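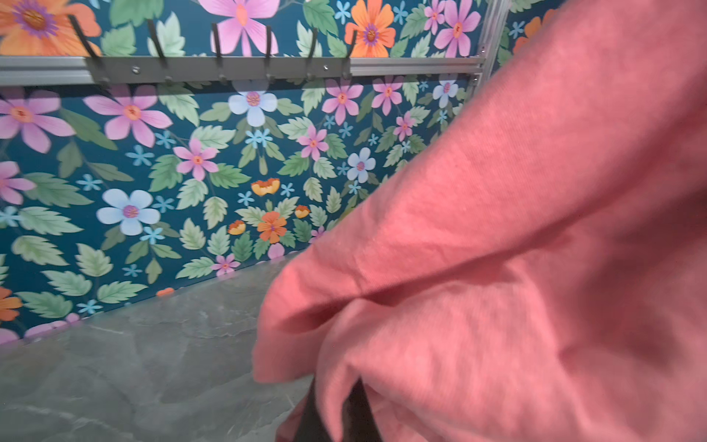
By Réjean Nguyen | August | Home & Hallway

Search this site Enter keyword Go

Ima Perić has thought about coat hooks for longer than most people. She fits out small entrance rooms, the kind where one person must step back before another can take off the shoes. Her company is called Sidora, and she runs it from the ground floor of the house where she lives.

I asked her first about the wallpaper, because a visitor looks at it before anything else. The background is a deep teal, and the flowers are pink, orange, lavender and pale blue.

"People are afraid of a dark wall in a small room," she said. "They paint everything white and then they have gray marks at the height of the shoulder. With a pattern like this I don't see the marks so quickly. I also like it, I must say. My mother had brown paper in her hall and I wanted flowers."

Across the flowers goes a silver rail, and on the rail is a plate with six black hooks. I supposed that the rail was for decoration. She corrected me.

"A hook wants to pull out of the wall. If you screw it only in a thin panel, one winter is enough. So I put the rail first and the plate on the rail. There are two screws that you can see, and I leave them like this. When a customer wants to change the plate, he finds the screws."

The hooks bend up and away from the wall, and for her this is the important part. She has used short pegs before, in a job for a dance school, and the clothes slid down to the floor every evening.

"With a soft thing, a sweatshirt or a towel, the shape of the hook is everything. The cloth is heavy on one side, it turns, it goes down. I tell people, take it by the neck or by the loop, not by the bottom. If you lift it by the bottom it becomes a ball and you cannot find where to hang."

Does she follow her own advice? She laughed. "In the morning, yes. At seven in the evening I throw."

We spoke then about how many hooks a family needs. Her answer was shorter than I expected - fewer than they have. In her opinion a full row of hooks is a closet without a door. She asks customers to carry the coats of the last season to another room, and to come back to the hall with only what they wear this week.

"They come back with too much," she said. "Then we talk again."

For the paper she has one more recommendation. She keeps the end of the roll, and she writes the name of the room on it with a pencil. A torn place near a hook can be repaired if the flowers match, and the same print is often not in the shop two years later.

Before I left I asked what she would change in the hall. She looked at the rail for some time. "Maybe lower," she said. "For children I would make a second one, lower."

Comments

Clelletti: What glue does she use for the paper behind the hooks? Mine opens at the seams.

nineteen_steps: We did the second rail for the kids last year. They still use the floor.

Clelletti: Same floor at our house.

M. in the attic: Please ask her about umbrellas next time.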